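## 4. Home rounds at Zolley: what the helpers did with the time
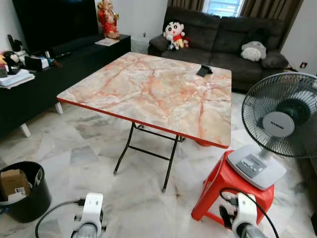 Zolley sends home helpers to people who need a hand with tidying, laying tables and light cleaning, and until last December every visit was done by one helper working alone. The change we studied was simple to state: a two-armed robot now takes on the picking up and putting back, while the helper decides what belongs where. We followed 18 helpers through this change and logged 137 visits, and what we found delighted us, because the most interesting shifts were in parts of the job that the original work plan had barely mentioned. Sorting is the clearest case. In a living room such as the one in Figure 3, wiping the folding table is easy to hand over, but the long black cabinet under the television, with its loose sheets, papers and books, calls for somebody who knows which of them matter. Helpers told us again and again that they had always made these choices, only never out loud.

**Figure 3.** A living room with the folding table in the middle and the two grippers in the foreground.

### 4.1 Saying the job out loud

Before a round starts, the helper walks through the room and sets what we call the leave-alone list. Erzsébet Boros had been doing home visits for years when the robots came in, and her lists were the longest in the study. She put soft toys on them as a matter of course. "A toy on a sofa has a place," she told us. "If you move it to the other end, people notice before they notice the clean floor." Newer helpers began with much shorter lists and lengthened them after their first few rounds.

We had expected the lists to be a chore. Several helpers liked them! Sheyla Ayala began reading hers to the resident and asking for corrections, and by the third week most of her team had picked up the habit. It made the start of a visit slower and the rest of it calmer – there were fewer stops in the middle to ask where something went.

### 4.2 Less bending, more watching

Bending and lifting came up in nearly every interview, mostly with relief. Watching was a different matter. Helpers on the morning rounds described a tiredness in the eyes and neck that they had not known before, and Dezső Magyar compared it to sitting beside a learner driver. Zolley now caps watching at 40 minutes, after which the helper takes over a task by hand. The cap came from the helpers themselves, who had been doing it informally.

Cables and small furniture need their own mention. Stools get moved, table legs stick out, and the helper has to keep track of the floor as well as the arms. Our first coding scheme had no category for this work; we added one, "floor care", after coding the first 3 rounds, and went back over the earlier notes.

### 4.3 Who gets the credit

Béla Borbély raised a point we had missed completely. When a room looked good at the end, residents thanked the robot, sometimes quite warmly, and the helper stood next to it holding the cloth. He found this funny at first and less so by spring. Two of his colleagues felt the same, while others enjoyed showing the machine off and said it gave them something new to talk about with residents. We return to pay and job titles in Section 5, where the same split appears.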